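4.2 Putting up the Kettunen indoor drying line

Choose two walls that face each other, no more than 27 feet apart. The line can be shorter, but the reel must always hold the first full turn of cord.

1. Hold the reel bracket against the wall at the height you want and mark the four screw holes.
2. Drill the holes. In drywall, use the Nitix anchors from the small bag. In brick or solid wood, leave the anchors out.
3. Screw the bracket to the wall. Tighten all four screws by hand.
4. Slide the reel down onto the bracket until it clicks.
5. Fix the hook plate to the opposite wall at the same height.

CAUTION: Check for pipes and wiring before you drill. Do not mount the bracket on a door frame.

6. Pull the cord out slowly and loop it over the hook plate.
7. Turn the lock on the side of the reel to LOCK and press down on the middle of the cord. It should give no more than 2 inches. If it drops farther, see section 6. 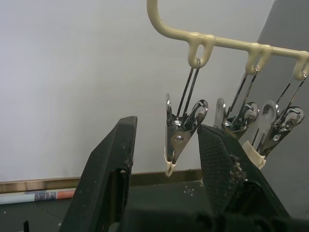
Shirts and blouses dry with fewer creases on hangers. Leave a hand's width between them and close the top button so the collar keeps its shape. Knitwear should be dried flat and not hung from the line at all.

Note: Thin plastic hangers can slide toward the middle of a loaded line. Slip a Dravura spacer ring over the cord on each side of the hook. Spacer rings are sold separately.

Heavy items such as towels and jeans go nearest the walls. Spin them first. Never hang wet blankets or rugs on this line.

4.3 Taking the line down

1. Remove all laundry and pegs.
2. Unhook the cord and keep hold of the end.
3. Turn the lock to OPEN and walk the cord back to the reel.

CAUTION: Do not let go of the cord while it winds in.

Wipe the cord with a damp cloth once a month. For replacement cord, quote Collelberg part 6 on the order form.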